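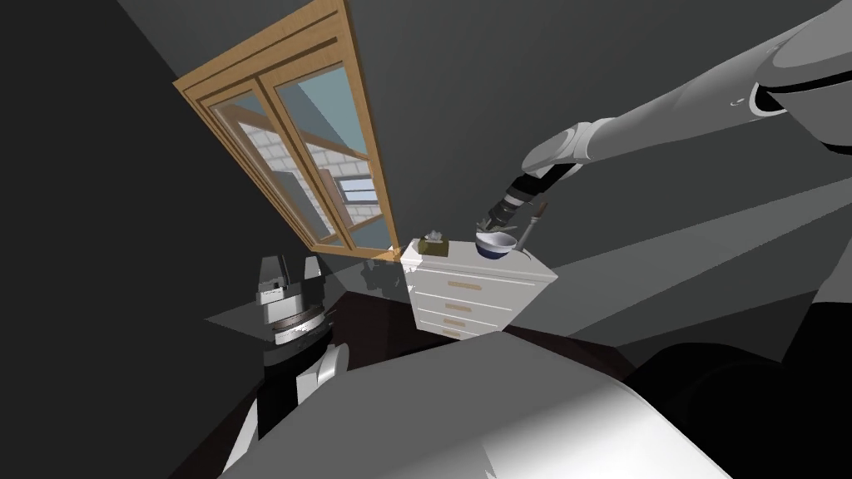 Ikmont Fencing Club: Progress Report to the Dinham Sports Fund
Sep 18, 2022
Prepared by Yabsira Abera, Development Officer

1. Period covered

The report covers the second half of the grant, from March to the end of the summer term. The first half was covered in our interim report, and the figures given there have not changed.

2. Junior programme

The grant agreement asked us to bring 30 new fencers under the age of 14 into regular weekly training. We reached that number in the second week of the summer term. Foil remains the main weapon at this level. A small épée group has been formed for older juniors and meets after the main session.

The beginners' course was run 4 times. Places on the first two courses filled slowly, and we moved the start time to half past five so that pupils at Undon School could come straight from lessons. Later courses were full.

Attendance across all junior sessions came to 447 visits. The weakest weeks fell during the examination period, when several of the older fencers were absent.

3. Competition

Our juniors entered the Beyene Shield for the first time as a full team. The girls' team won both of its pool matches and lost in the semi-final by three hits. The boys' team did not progress beyond the pools. In the individual events, two under-12 fencers reached the last eight, one of them after a bye in the first elimination round.

We had planned to enter a second competition in June. The organisers moved it to a date on which our hall was already in use for a grading day, and the entry was withdrawn. The entry fees were returned in full and have been carried over.

4. Coaching

Two assistant coaches completed their first-level foil award. A third has finished the taught part and will sit the practical assessment in the autumn. Until then, she continues to work under the head coach at all sessions.

5. Equipment and spending

To date, 80 per cent of the grant has been spent. The main costs were junior masks and jackets, coach training and hall hire. One of the two scoring boxes bought in the spring developed a fault and was replaced by the supplier under guarantee. The remaining money is set aside for left-handed gloves, spare body wires and travel to away matches.

6. Matters for the Fund's attention

Hall hire charges at Undon will rise from the start of the new term. We ask for the Fund's agreement to move the returned entry fees into the hall hire budget. No increase in the total award is requested.

The final statement of accounts will follow once the autumn invoices have been paid.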